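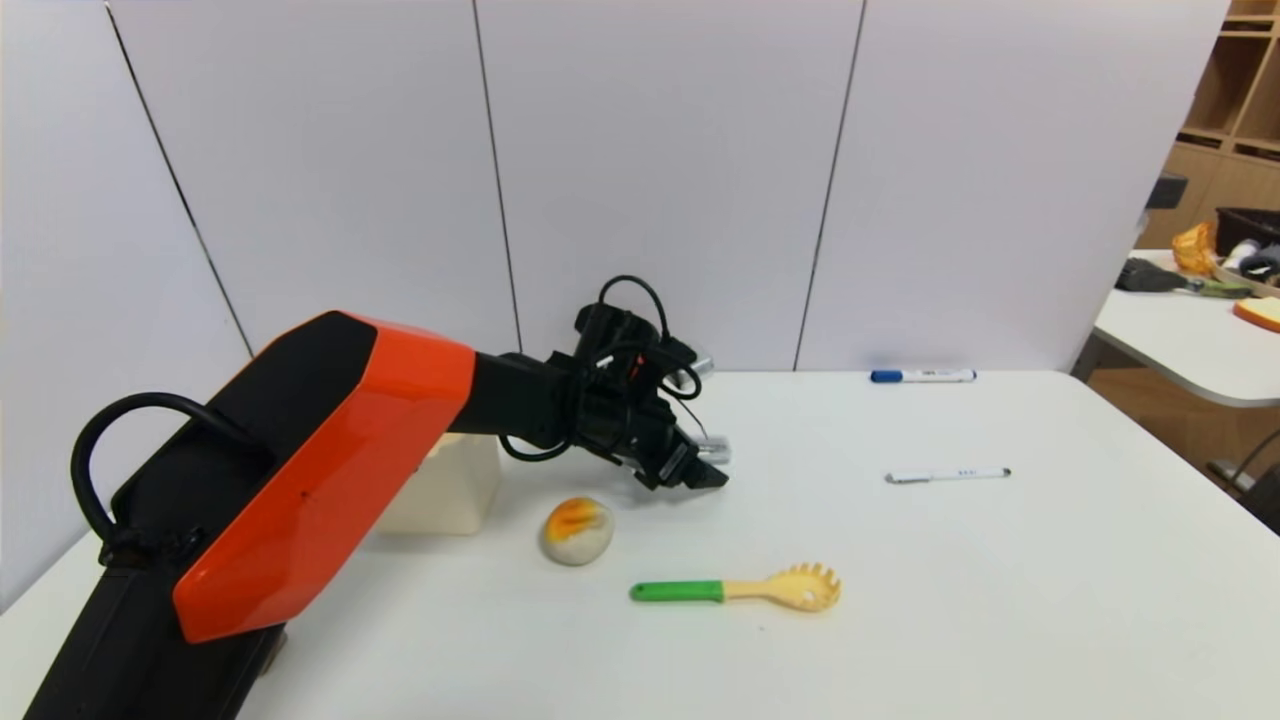

Section 3. Running the Tabletop Demonstration on an Open Day

Read this section before visitors are let in. It covers the pick-and-place demonstration given at the Jaltden workshop and applies to the Dandberg arm with the two-finger gripper. Installation and first power-up are in Section 2. Controller settings are in Section 4.

Revised January 15, 2019. Replaces the September sheet.

3.1 Who does what

Two people run the demonstration. The operator stays at the controller with one hand free for the stop button. The presenter talks to visitors, hands over objects, and watches the floor line. The two do not swap jobs while the arm is powered. If the operator has to leave, press Stop, switch the arm off, and post the "Back Soon" card.

Anyone who has signed the training log may operate. Presenters need only read this section and stand through one full run with Lucie Gosselin.

3.2 Preparing the table

1. Wipe the tabletop with a dry cloth. Do not use spray cleaner near the wrist cables.

2. Check that the table feet are locked. Push on one corner. If the table moves, lock it again and repeat the homing routine in 2.6.

3. Run the arm through its full reach with nothing on the table. Watch the cable loops at the wrist and behind the upper arm. They should flex freely and never pull tight.

4. Clear loose papers, badges, and drinks from anywhere the arm can reach.

5. Set out the objects for the first run. Leave a hand's width between them.

6. On the controller, open the program named James and choose Visitor Mode. Visitor Mode limits the speed and turns off the repeat function.

Caution: Do not run the demonstration in Test Mode. Test Mode has no speed limit.

3.3 Choosing objects

Objects should be light, dry, and narrow enough to fit between the open fingers in at least one direction. Anything over 900 grams stays off the table. Glass, open containers, and anything with a blade stay off as well.

Start with something simple. Visitors follow the motion better when the first pick is slow and the shape is easy to read. 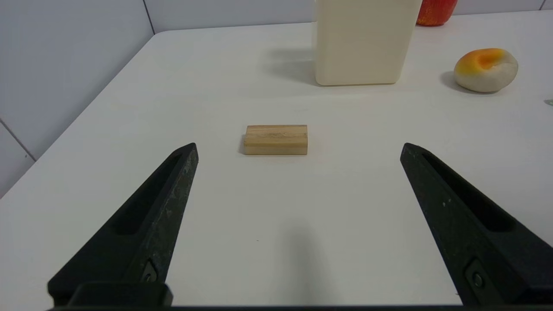 The first pick sets the pace for the whole session, so take it slowly and let the presenter finish talking before the fingers close. Use a squared block for it. A small wooden block lying flat, long side across the gap between the fingertips, can be gripped front to back once the wrist has been turned a quarter turn. Tall items such as the cream container go farther back, where the fingers will not brush them on the way down. Round items can sit off to the side until the second run. They roll if a finger touches them early, and the operator then has to stop and reset.

Note: The fingers pick up scuffs in normal use. Scuffs do not affect the grip. Replace a finger if it is cracked or bent, or if its screw will not stay tight.

3.4 Giving the demonstration

1. Presenter: ask visitors to stand behind the yellow floor tape. Children stand in front of adults, still behind the tape.

2. Presenter: say aloud, "The arm is about to move." Wait for the operator to answer "Ready."

3. Operator: press Start. The arm moves to the waiting position above the table with the gripper open.

4. Operator: select the first object on the screen and press Confirm.

5. Let the arm finish the pick, the lift, and the placement. Do not talk to the operator during this step.

6. Operator: when the arm is back at the waiting position, press Pause. The light on the base changes from green to amber.

7. Presenter: take questions. Visitors may now choose the next object.

8. Repeat steps 2 through 7 for up to 3 picks. One group should take no longer than 20 minutes.

Caution: Amber does not mean the arm is off. Hands stay away from the table until the operator has pressed Stop and the light is red.

If a pick fails, let the arm return to the waiting position by itself. Do not reach in to straighten the object. The presenter can tell visitors that the arm missed and will try again. After 2 misses on one object, press Stop, remove it, and go on to another.

3.5 Thin and awkward objects

Visitors nearly always ask for pens. These are harder than they look, and the operator should practice them before the doors open.
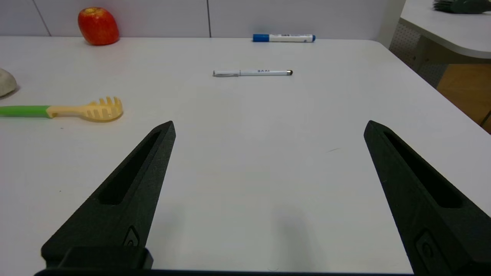
Photo: Brândușa Roman / Prekov

With a pen or a marker, set the grip height to Low and the closing force to Light. The wrist must be turned so that the fingers close across the barrel. Gripping along its length will push it away.

Long-handled kitchen tools, such as the pasta server, should be gripped on the handle close to the head. Gripped at the far end, they tip as they lift. Make sure the handle is not hanging over the table edge on the visitors' side.

An apple can be picked with the force set to Medium. Use a firm one, and change it when the skin begins to mark. Fruit used in the demonstration is not handed out afterward.

Note: The two grip settings go back to their default values whenever Visitor Mode is closed. Enter them again after a lunch break.

3.6 Between groups

1. Press Stop and wait for the red light.

2. Put the objects back by hand. Check the floor for anything that has rolled off.

3. Feel both finger screws. Tighten with the short hex key if needed. Do not use the long key, which can strip the heads.

4. Write the group number and any failed picks on the run sheet.

3.7 Closing down

1. Press Stop. Choose Park on the controller and wait for the arm to fold.

2. Switch off at the controller first and then at the wall.

3. Put the cover over the gripper.

4. Return the objects to the demonstration box. Cap the markers.

5. Leave the run sheet in the tray by the controller. Brândușa Roman collects the sheets and keeps the list of objects that are no longer to be used.

For error codes shown during a demonstration, see Section 6.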